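Masking the gripper out of the wrist view before pose estimation

1392 views
10 comments

This page covers the self-occlusion mask used in Noniten, our perception stack for board-level assembly. It assumes you already have a calibrated wrist camera and a working joint state topic. The mask has to be in place before the socket detector is switched on. Without it, the edge filter locks on to the straight sides of the finger links and reports a socket pose that moves with the hand.

1. Park the arm clear of the chassis and open the fingers fully. Record 400 frames while the fingers close and open at the slowest speed setting.

2. Run the mask builder on the recording. It sorts frames by finger position and writes one binary mask per bin. The housing hardly changes between bins. The links and pads change a lot, so do not be tempted to merge bins to save memory.

3. Grow each mask by four pixels. Bolt heads throw highlights just outside the metal, and the detector will take a bright ring for a corner.

4. Load the mask set in the launch file and set mask_source to joint_state. The node picks the nearest bin at each frame.
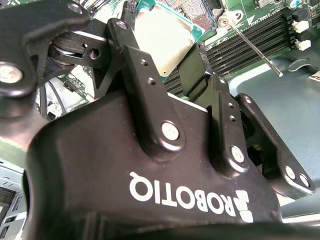

Daryna Stasiv asks whether a fixed mask would do, as her cell at Mikthorpe only ever runs one part and the fingers stop at the same width every time. It would do for the final approach. It fails during the grasp itself, when the pads are between bins and the old outline no longer fits.

5. Check coverage near the socket. With the hand close in, the housing and links can take up most of the view, and the detector needs at least 195 unmasked edge points to return a pose. Below that it returns the last good pose with the stale flag set. Your planner must read that flag. The default Kravets planner does not.

6. If the count is too low, add a look pose further back and estimate from there, then servo in on joint positions alone.

Rebuild the masks after any change of fingertip or camera bracket.

3 shares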